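Talk notes: Buying secondhand furniture for a rental
Flolumano community evening, August. Doors 6:30, start at 7.

Slide 1
Welcome, toilets are past the kitchen. Ask who has moved house in the past year. Hands up.
My own numbers: the last place I furnished cost $1,149, including the trailer hire. The bed was the only thing bought new.

Slide 2
Measure first. Door widths, stairwell turns, the lift if there is one. Write them in your phone. My front door at Jisadside is 82 centimetres and that ruled out two couches I'd already fallen for.
Pause here, people usually want to write this down. 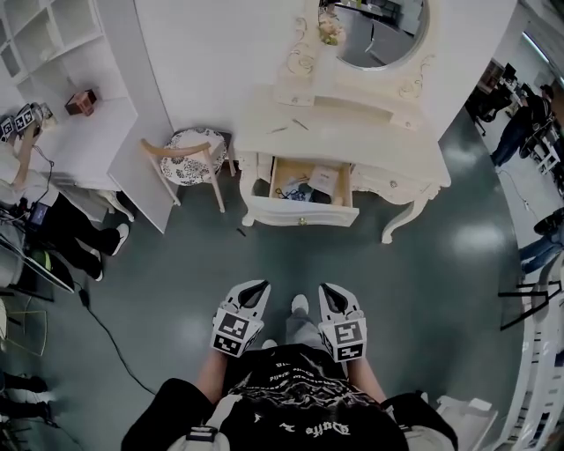
Slide 3: Cream-white vanity table with carved cabriole legs.

Slide 4
Curved legs. Lift from the body of the piece, never the legs. Check each joint for wobble before you hand over any money. Dragging is how they break — get a second person.

Slide 5
Painted finishes. Wash with warm water and a drop of dishwashing liquid, then dry with a towel. Use a soft toothbrush on anything carved. Skip the harsh cleaners. If the paint is old and flaking, don't sand it until you've done a lead test.
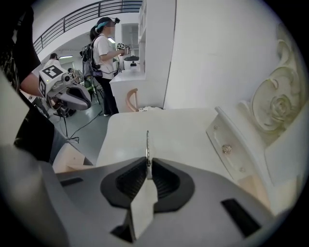 Slide 6: Carved rose and scrolling leaves on a white cabinet panel.

Slide 7
Where to look. Hayat op shop gets its deliveries in the morning. Stustine auctions are good for wardrobes, but read the fees first. I bid $111 on a wardrobe there and paid a fair bit more by the time they'd added everything.
Council pick-up weeks are free, but check the rules for your street. 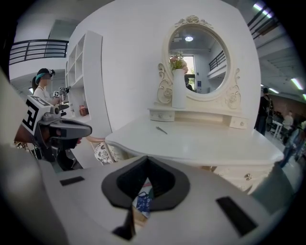 Slide 8
Renters and the bond. You can't drill, so buy things that stand on their own and bring their own storage. Take dated photos of every wall before anything goes against it. Felt pads under all feet. A mirror doesn't have to go on the wall either — an oval one on top of a dresser does the job, and you get the small drawers under it for the bits and pieces. Measure the height with the mirror on.

Slide 9
Budget. Almost $2,000 is what I was quoted for the same rooms new. Leave money aside for delivery.
Questions until 8. Stack chairs after.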